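Section 4. Sorting small toys on a bed into a reused tub

Applies to: the Felisness bedroom storage guide, part one. Text by Chae-won Maeng, checked by Ga-eun Yook. Last revised 2/25/24.

4.1 Before you start

Most storage guides want you to buy something first. I'm not convinced. The Trultance starter kit we tried for this section came with 79 stick-on labels, and a four-year-old will not read one of them. A food tub with straight sides does the same work, and you've probably got one under the sink.

You will need:

One plastic tub or basket, open at the top
A bed with a flat sheet or cover on it
A damp cloth
A second container with a lid, for anything that isn't a toy

CAUTION: Check every piece for cracks before it goes in. Hard plastic play food splits along the seam, and the edge can be sharp enough to cut a finger.

4.2 Filling the tub

1. Clear a patch of bed in front of the pillow. Leave the pillow where it is. Soft toys can sit on it until the end.

2. Wipe out the tub. Soap takes off grease but won't do much for a strong biscuit smell, whatever the label on the scented cleaner claims.

3. Set the tub down with its printed side facing you. The colour and the picture are what a child will remember, so keep it facing the same way every time.

4. Put the flat and bulky pieces in first, toward the back. Racks and pots take up the most room and don't stack, despite what you may have read about nesting.

5. Add lids, play food and small figures around them. Long, thin pieces can hang over the front.

6. Pick up the upright pieces last. A corn cob standing on its own husk is easy to grab but tips at the slightest bump to the mattress.

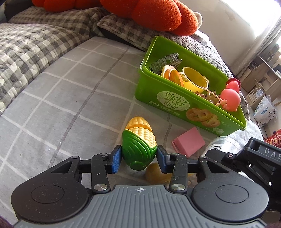
Do I need to sort the play food from the play cookware?
Leave them mixed unless your child complains. Separate tubs look tidy for a day, then the pots end up with the vegetables again, and you've got two tubs to put away instead of one.

NOTE: Balls and blocks are the usual argument. The Triledeo method says they belong in a category of their own. I'd put them in with everything else if they fit and stop thinking about it.

4.3 Things that are not toys

Bathroom items find their way onto the bed while you're sorting. Deal with them before you carry on.

7. Look around the tub for anything that came from a bathroom shelf or a kitchen cupboard. Cotton swabs are a common one. A clear box is easy to overlook against a checked cloth.

8. Move these to the lidded container, and take the container out of the room.

CAUTION: Don't store cotton swabs in the toy tub, even in their own box. Box lids pop open when heavier toys are dropped on them.

9. Gather up the small animals and loose bits lying in front of the tub. If they won't fit without heaping, take out one large piece. A mould on its side wastes a surprising amount of space, so try it flat first.

10. Leave cushions out of it. Anything the size of a knitted pumpkin belongs at the back of the bed or on the sofa, and squashing it into a tub does the knitting no favours.

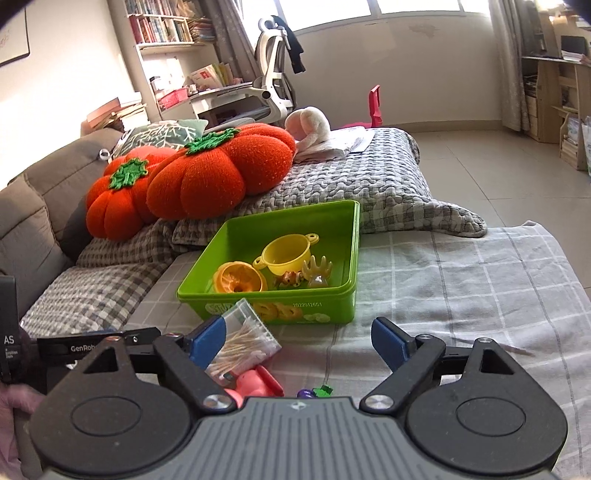

4.4 Storing the tub

11. Lift the tub with both hands under the base. Thin food-grade plastic bends at the rim, and I wouldn't trust it to be carried by one side.

12. Keep it on the floor or a low shelf. Our limit is a filled weight of 2,000 grams. The tub may well hold more, but a small child pulling it off a shelf is the better test.

13. Straighten the bed cover and shake out the blanket. Small pieces like to hide in the folds.

NOTE: The Sethi shelf insert is sold as a fix for tubs that slide. A folded tea towel stopped ours sliding too.

4.5 If it doesn't stay tidy

It won't, much. Check the tub again in April and remove what hasn't been played with. If pieces are still turning up in the bedding, use a shallower tub so your child can see to the bottom without tipping it out.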